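Brillavora Handhelds Forum > General > Garba 2 vs the old Garba, worth it?

bvan_20
I have the original Garba, had it since launch. Store near me in Pornidcombe has the 2 in and I played with it for maybe ten minutes. Screen is way nicer. But they moved the scroll wheel to the left side and I'm right handed and it felt awful. Do you get used to it? Also is the battery really worse or is that just people complaining. Not rich so trying to decide before my upgrade coupon runs out in July.
Bình

msoft_mounir
Get used to it in a week. Battery is worse. Next question.

radka_s
Battery is NOT worse. Depends what you do with it. If you leave the backlight on auto it eats power like crazy, turn it to manual at the second notch and mine goes three days. Calendar, address book, some mail in the evening. I think half the reviews were written by people who never opened the settings.

msoft_mounir
Three days with the backlight at notch 2 is a flashlight with a dead bulb. The old one did five at full. I had both on my desk.

radka_s
the old one also had a gray screen you could not read on a bus so what are we comparing

bvan_20
OK but the wheel. Is there a setting to flip the screen for lefties/righties? The guy in the store said yes and then couldnt find it.

adel_shawky
Prefs, then Display, then Hand. Only shows up after the first firmware update, so the store units probably don't have it. It turns everything upside down so the wheel ends up on the right. Downside, the stylus slot is then at the bottom and mine slides out in my pocket. Lost one already. Replacements are sold in packs of 2 which is a racket.

kirui_m
Can confirm on the stylus. Bit of tape in the slot fixes it.

Moderator note: posts about where to get unlocked firmware were moved. You know why. Everything else stays.

adel_shawky
Anyway my vote is buy it. Address book search alone. On the old one I had about 500 contacts and finding somebody under S meant scrolling till lunch. Now you write two letters and its there.

msoft_mounir
You could do that on the old one with the free Sosareo add-on. Still can. Costs nothing, no new hardware, no tape.

kirui_m
Sosareo crashes if you have notes attached to a contact. Lost a whole month of stuff in it. Would not reccomend to anybody without a backup.

msoft_mounir
Never crashed here. What version?

kirui_m
Whatever was on the site in spring. Uninstalled it, didn't write it down. 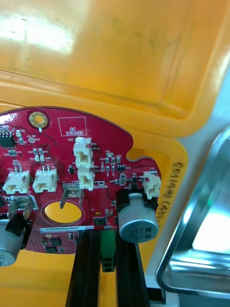
Posted May 26, 2001

bvan_20
Went back to the store. They had an updated unit behind the counter this time so I tried the Hand setting and yeah, much better, feels almost like the old one. Handwriting still thinks my lowercase r is a v. Every time. Does it learn or is that just marketing?

radka_s
It learns a little. There's a training page, do your whole alphabet slowly, then do the bad letters again. My g took four tries. After that fine.

msoft_mounir
It doesn't learn, you learn. You start writing r the way it wants. Same as every handheld since forever.

radka_s
Mounir do you own one or do you just come here to be sad

msoft_mounir
I own both. Sad twice.

adel_shawky
lol

Question for anyone, does the new cradle charge the old Garba? My wife has my old one now and we'd like one cradle in the kitchen instead of two and a mess of cables.

kirui_m
Fits but doesn't charge. Contacts are in a different place. It will sync though, if the battery has anything left in it. Brillavora sells an adapter for 20 bucks. Flimsy looking thing, I passed.

adel_shawky
20 for a piece of plastic. OK two cradles it is.

radka_s
Sync is faster on the new cradle btw. USB. Old serial one took forever with mail on. If your PC only has serial you need the other cable, comes seperately, ask before you leave the store.

bvan_20
My PC is old, serial only I think. Would have missed that, thanks. So is the total now handheld + cable + stylus pack? Getting up there. Coupon doesn't cover accessories, I asked.

msoft_mounir
So keep the old one. It works. Wait for the 3, they'll put the wheel back on the right and everybody will call it innovation.

kirui_m
There's always a next one. If the screen bugs you every day then get the 2. If not, don't. I went from the old one for the screen only and don't regret it, my eyes are bad.

bvan_20
Screen does bug me. Mostly on the train. Will think over the weekend, might check if the other branch has the cable in stock.

adel_shawky
Call first, they never have it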